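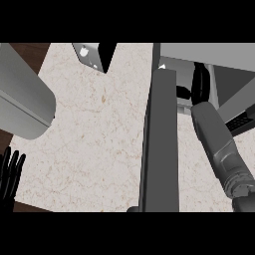
Plarnerberg Robotics Lab Reports Method for Training Two-Handed Robots in Simulated Kitchens

PLARNERBERG, February - Researchers at the Erard Laboratory have released a method for training two-armed robots with multi-fingered hands on household tasks, using simulated kitchens in place of most physical practice. The method, named Nilsuwan, changes the layout of a counter between training attempts and selects new layouts according to where the control policy last failed.

Policies trained in simulation often do well on the layout they were trained on and poorly when an appliance is moved or turned. The usual remedy is to vary object positions at random. The Erard group found that random variation spends much of the training budget on layouts the policy can already handle.

"We keep a record of the hand position at the point of failure and build the next layouts near it," said Panya Meesuk, lead author of the report. "The change to the training code is small. Most of the work was in deciding what counts as a failure."

The simulated counters have a marble surface and hold common kitchen appliances. In one layout, a toaster sits toward one corner, a microwave stands on the other side, and a large dark gray appliance with a curved handle takes up the space near the middle. One hand is raised toward the handle while the other stays well apart from it, over the right side of the counter.
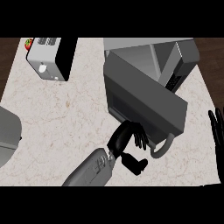
Results

The group tested the method on six tasks, among them pulling a handle, pressing a button and moving an object from one hand to the other. Policies trained with Nilsuwan matched or beat the random baseline on four of them. The largest gains came in tasks where one arm had to reach past a tall object. Training time per task fell to almost seven hours on a single workstation.

On the remaining tasks the method did worse than the baseline. Both involve small objects held between two fingers, and the group attributes the result to the contact model in the simulator - errors at the fingertips were recorded as layout failures and sent the search in the wrong direction.

Limits and Next Steps

All results reported so far were obtained in simulation. Transfer to physical arms is being prepared with Hitwood, which is supplying the test counter and the hands.

"A simulated handle does not flex or stick," said Kanyarat Noiphan, who is responsible for the physical trials. "We expect the numbers to drop, and we want to know by how much for each task."

The report, layout files and training code are available from the Erard Laboratory on request.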